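Workshop notebook, August
Packing bench, started writing 7:40 am, coffee in hand

Picking up the carton business where I left it last time. Benedicta had gone through my notes and penciled "which way up??" next to half of them, which is fair. I'd been writing "long side" as if everyone pictures the same long side I do. So from now on: long side = the side with the tuck flap. Front = the side with the thumb notch. If I slip, write on my notes again, please, I like it.

Started with the Morelli board, the plain beige stuff. The sheets have been leaning against the wall behind the paper cutter and they've picked up a curve, worse at the corners. I laid them under the big cutting mat with the spare paper reams on top and left them while I cleaned the bench. They came out better but not flat. Tobiloba says to store them lying down on the bottom shelf and he's right, but the bottom shelf is full of Gunhild's foam offcuts. Gunhild, are we keeping all of those? Some of them are really thin slivers. I moved the big pieces to the left and didn't throw anything away!

Folding, first round. Blank is 265 mm on the long side, score lines done with the bone folder against the steel rule. I did the first few too lightly and the board cracked along the outside of the fold, with a sort of furry line where the top layer gave up. Went over the score twice on the next ones, slow, keeping the pressure even, and the fold came up clean. Grain direction matters a lot more than I'd believed. With the grain running along the fold it almost closes by itself. Across the grain it fights you the whole way and springs back as soon as you let go. I've drawn an arrow on the stack with a marker. Please don't turn the stack around (or if you do, redraw the arrow).

The tuck flap is still a shade too wide. It goes in, but it bows the front panel out, and then the lid sits proud. Trimmed a hair off either side on one and it went in nicely with that little papery pop. Trimmed a hair more on the next one and it was sloppy, fell open when I tipped it. So it's the first trim we want. I've marked the good one GOOD in pencil on the inside of the lid and put it on the windowsill. Don't pack anything in it, it's the pattern.

10:15. Nii came by with the tape question. We have two kinds on the bench now, the paper tape and the Clineo clear. Paper tape looks much nicer on the beige and tears by hand, but it lifts at the ends if the board is at all dusty, and our board is dusty after trimming. Wiped a panel with a dry cloth first, pressed the tape down with the side of my thumb, and it held through lunch. The clear holds regardless but you lose the end of the roll every single time, and I spent a silly amount of the morning picking at it with a fingernail. Nii folds the end under as a tab. I keep forgetting to. Decision for now: paper tape outside, clear only on the bottom seam where you won't see it.

Then wrapping. I wanted to know how much room to leave for the inner wrap, so I tried tissue, kraft and the clear film with the same filler block. Tissue adds next to nothing. Kraft adds more than you'd think once it's doubled over at the ends, and it pushes the short panels out. Film is thin but it bunches at the corners, and then the bunch wants to sit exactly where the flap goes. You can smooth it toward the back before closing and it's fine, it's just one more thing to remember. I also find film crackly and annoying to work with, and it clings to my sleeves. Personal opinion, not a finding.

Tried a load on the bottom panel too. 200 g, no trouble at all. I left it sitting while I did the labels and the panel had the tiniest sag when I came back, which went away when I took the weight out. Marianna wants to go heavier before we promise Brundusden anything. Agreed, but I'd like to do that with freshly flattened sheets, or we'll be measuring the curve they had before we even started.

A thing I noticed about handling: people (me included) grab the blanks by one edge and pull, and that's where the creases in the wrong places come from. Better to get your palm and spread fingers underneath and carry the piece from below, the way you'd carry a tray or a pizza box. It feels fussy for something so light. But the ones I carried flat stayed flat, and the ones I pinched all had a dent near the corner. Also roll or push your sleeves up, a cuff will catch a loose flap and take the whole thing off the bench with it.
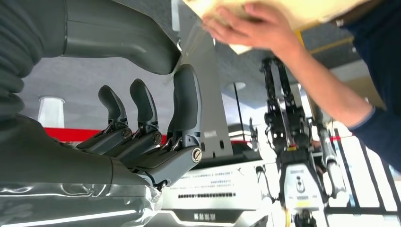 Navy sleeve pushed up, fingers spread under the beige piece (card or box).

2:30 pm. Labels. The printer was set to 85 percent scale, so the first sheet came out small and a bit mean looking. Put it back to full size and saved it under the name "carton label big", next to the Pluslow template. The label goes on the short panel, square to the edge, below the notch. I've been using a scrap of board as a spacer so they all sit at the same height. The spacer is in the pencil tin. It looks like trash and it is not trash, Gunhild.

Glue: skipped it. I know we said we'd try a dot on the inner tab, but the bottle has gone thick and I didn't want to fight it on the same day as the tape. Nii thinks warm water will bring it back. I'd sooner open a new one.

Left for next time:
Flatten the rest of the board, lying down, weights on top.
Cut the flap template from the GOOD one before it wanders off.
Heavier load with Marianna, in kraft and in tissue.
Ask Morelli what they charge for 20 sheets with the grain going the other way, so we waste less of each one.
New blade for the cutter, the old one is dragging on the far end and leaving fuzz.

Swept up around 4:45. Trimmings are in the paper bag under the bench, film scraps are in the other bin. The bone folder is back on its hook. Benedicta has the steel rule.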